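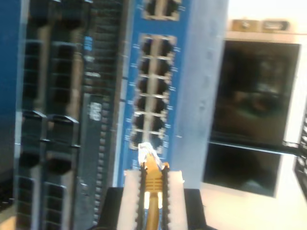 > Which port should the yellow patch lead go to on the Lekholm switch? The label sheet stops at 18.

Port 19. The sheet predates the December recabling and I have not reissued it. Push the plug in until the latch clicks, then check the link light before dressing the cable. VLAN is 136, untagged.

If it negotiates at 100 Mb/s, swap the lead first. The Tirnemari end was re-terminated and tests clean on all four pairs.

Drallville cabling list
Last updated: Thu 23 August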